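31 de octubre de 2025. Manos, comparativa Akaveck / Mamik

Sigo con el puesto de verduras. Pin-yu Tsang quiere cifras antes de cambiar de controlador; yo quiero una silla. Hoy, Akaveck a 50 Hz, par limitado, col china primero.

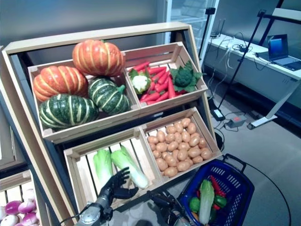

Mano izquierda abierta ante las coles, caja inferior.

El perfil de agosto cerraba tan despacio que daba tiempo a hacer caldo. Lo he borrado sin ceremonia. Con el nuevo, 124 ms de retardo entre orden y pulgar, medidos en el registro.

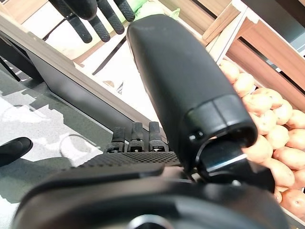
Para las patatas mantengo el pulgar en oposición y bajo la ganancia 2 puntos. Falta repetir todo con Mamik, mismas cajas, misma paciencia. Pendiente: recalibrar la cámara de muñeca y preguntar a Yang por el firmware, otra vez.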